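Birkett Pony Club Winter Camp: Your Questions Answered

Thank you all for the lovely response to this year's camp. We've had so many emails (keep them coming!) that Houda and I thought it best to put the usual answers in one spot, so have a read with a cuppa before you write in.
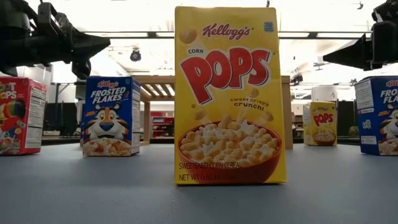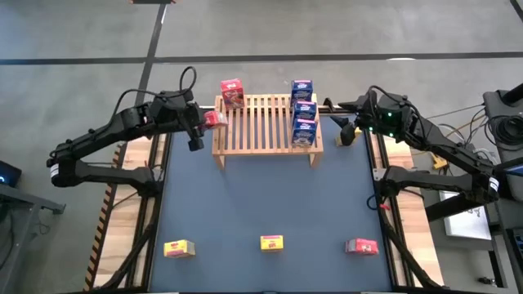
Who is camp for?
Any junior rider who can walk, trot and canter safely on their own pony. We have 39 places, and the little ones on lead rein have their own day in March.

Do I need to bring my own horse?
Yes please, or one you've borrowed and ridden a fair bit beforehand. If you're stuck, ring Houda Slaoui, as she often knows of a quiet pony going spare over at Britow.

Where will my pony sleep?
In the yards behind the Andard arena. Each one has a water trough, but you'll need your own hay net, feed and rugs, and do label the rugs, because navy ones all look the same at 6 am!

Will there be jumping?
There will, every afternoon, from ground poles up to a small course. Gareth Hartley is setting the fences and is very patient with wobbly starters. Dressage and flatwork are in the mornings, while everyone is fresh.

What gear is compulsory?
An approved helmet, smooth-soled boots with a heel, and long sleeves for cross-country. Gear check is at the Grerkine Road gate before you unload, so keep it all handy in the car.

Can parents stay?
Of course, we'd love the company. There's room for 2 people per float or swag site, and dogs are welcome on a lead, away from the arena.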